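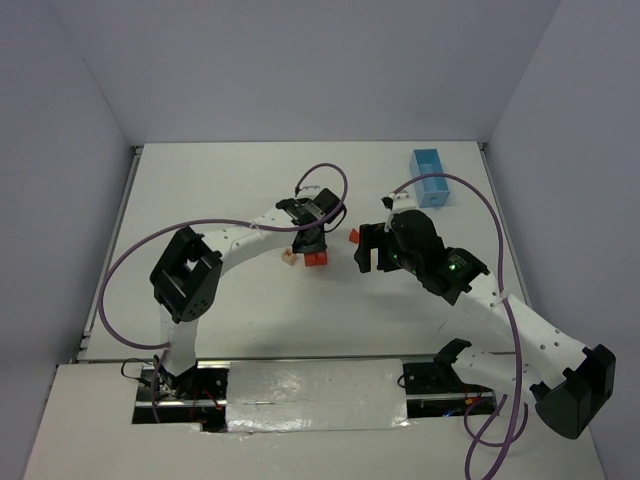 Un cubo rojo en la pinza; otro, beige, sobre la mesa.

Llevo años defendiendo la siesta en las comidas familiares y siempre pierdo. Mi cuñada Pauline Greenwood dice que es de vagos, ¡y luego se toma 5 cafés para llegar a la cena! A mí me parece una costumbre estupenda (corta, eso sí, y con la persiana bajada) y me da rabia que la escondamos como si fuera un vicio.
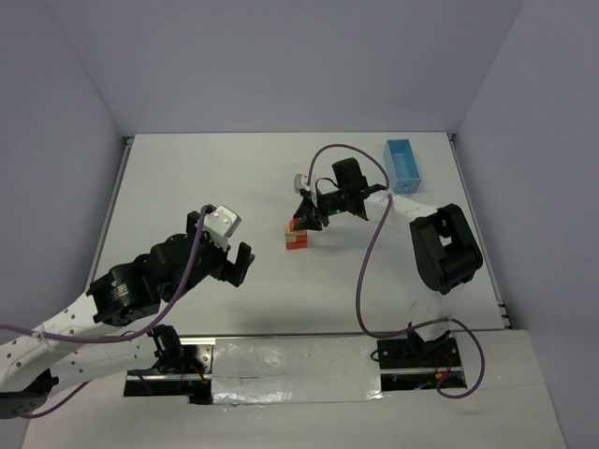
Dos brazos sobre una mesa blanca.

En septiembre mi amigo Kenji Montoya empezó a cerrar la tienda un rato después de comer y le cayeron quejas. Pues que vuelvan más tarde, digo yo. El pan sigue ahí, y Kenji atiende de mejor humor.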